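Perura adds stock sync to its online store platform

Perura released version 4 of its hosted store software in September 2018. The update lets small retailers keep one product list for both the shop counter and the website. Stock counts are now written back to the list each time an order is paid, where the previous version ran a batch update overnight.

The company reports 2,482 active stores on the platform, of which 1,995 have moved to the new version. The remaining accounts use custom checkout templates and will be moved in October.

One of the first stores to switch was Gosaline, a kitchen goods seller with 1,294 product lines. Its import took roughly 80 minutes, including image resizing.

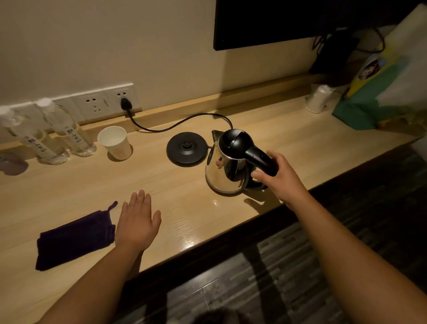
Pricing and support

Monthly fees are unchanged. Card payments still go through the Skistance gateway — other gateways can be connected through the API, but are not covered by phone support.

"Merchants should export their tax settings before the move," said Haris Jurić, product lead at Perura. "Custom rates are not carried over."

Migration notes are posted in the account area under Updates.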